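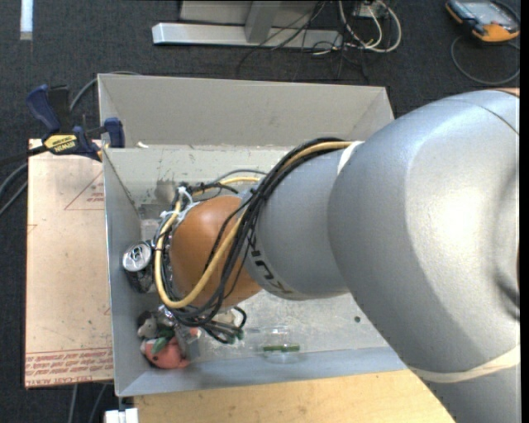
I spent 22 years as a prop buyer on television shows, and most of what I know about the job came from Henk Baert, who ran the prop room on Rivera. He had one rule about gear: whatever needs to stay put gets strapped down before anyone calls action. Cables most of all. A plain white strap holding the cabling in place, like the one on that silver-gray arm, would have satisfied him. On our sets it was mostly tape, and the tape let go under the lights.

Rivera was a hospital drama. It ran for 50 episodes and I was there for all but the first 7. My days were spent driving between rental houses, arguing over late fees and looking for bedside lamps that matched ones we had broken. Kristine Layug kept the continuity book and knew which lamp was which better than I did.

People ask whether we kept anything when the show ended. The studio sold most of it one weekend in November. Some 300 items went, many to a community theater. I bought a rolling stool and a tray of fake pill bottles. Kristine took the nurses' station clock.

Last week Ayane Kubo wrote to ask if I would come out for two months on a new series called Lotier. It's a period piece, so no hospital beds. I've told her I'll read the first two scripts and call her back.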